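Washing new jeans before hemming?

vsevolod_k
I bought jeans in a small shop in Plernusik and they are 2 inches too long for me. The seller told me to hem them at once. My wife says wash first. Who is right?

doina.m
Your wife. Denim can shrink in the length, so I wash two times — warm, inside out — and only after this I pin. 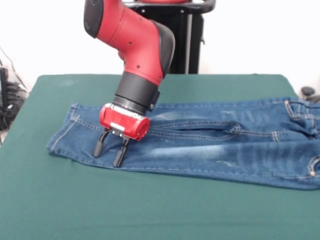

Then try them on with the shoes you will really wear.

garnari7
I don't agree. If there is stretch in the fabric, one cold wash is enough. Check the label.

vsevolod_k
Label says 100% cotton.

garnari7
Then okay, listen to Doina. But please use a size 16 needle.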